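Visiting day at Skundolen, Aug 3, 2018

I had promised my sister-in-law for ages that I would come and see where she works, and when Skundolen opened its packing hall to families I finally ran out of excuses (and I'm so glad I did!). Graciela Aravena took our group through, talking the whole way over her shoulder, and she told us the hall in the old Prarnero building sends out 2,853 parcels in a good month, with December the wild one.
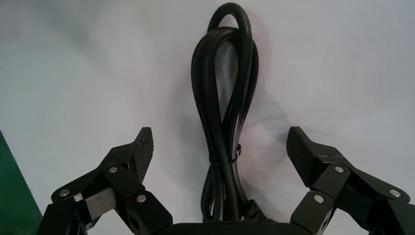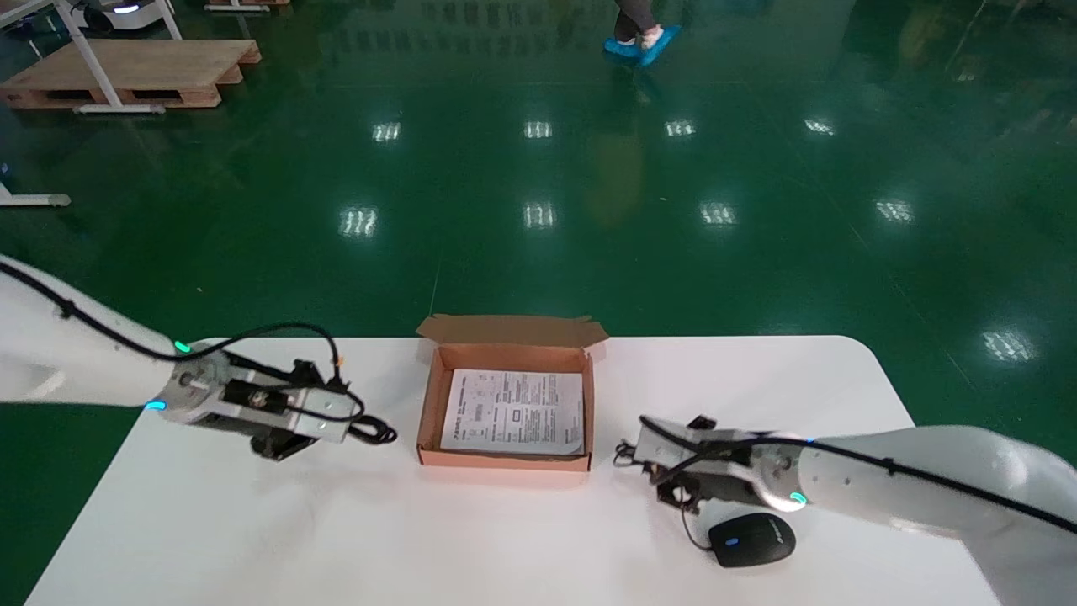
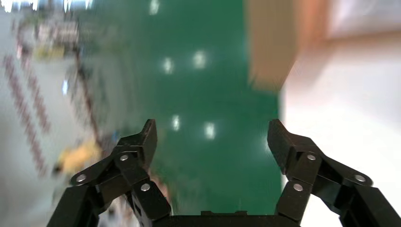

Packing is a subject dear to my heart, as anyone who has had a birthday present from me will know, so I hung back at the tables while the others went on toward the coffee. I fell into a long talk with Graciela about cords, of all things. I have never once managed to get one back the way it came, and there was that black cable done up in long, narrow loops with one thin tie around it, as tidy as a skein of yarn. The brown box had its lid folded back and the instruction sheet lying inside, and I thought of my own kitchen drawer, where almost 39 of those sheets must live by now. The green floor was so shiny I wanted to take my shoes off!

Lunch was lentil soup and very good rolls, and we caught the 2 o'clock bus home by way of Fevcombe.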